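From: Jad Karam
To: Talla houseplants list
Date: 30/06/2023
Subject: Re: Succulent leaning, pale stalks

Abla Darwish wrote:
> Mine is a green rosette in a ceramic pot with no saucer. It has put up
> thin pale stalks and the lower leaves are soft. Do I cut, repot, or
> leave it until August?

Leave the stalks for now. If they are spent flower stems they will dry out and pull free without force. If they carry small leaves, the plant is short of light and should go closer to a window – in steps, over 8 days or so.

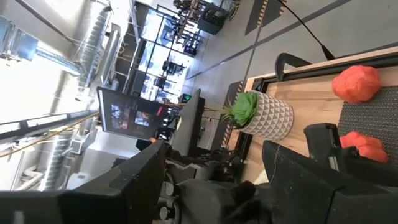

Soft lower leaves are a separate matter. Check the pot for a drain hole first. Glazed pots sold as covers often have none, and water collects at the base. Without a hole, move the plant to a plastic liner 7 cm across and lift it out to water.

For a bare wood table, use a cork disk under the pot. Felt holds moisture and leaves a ring – I have one on my desk from the old Gerik pot.

Repot in August only if roots fill the liner. Mix: 5 parts grit to 8 parts soil.

Jad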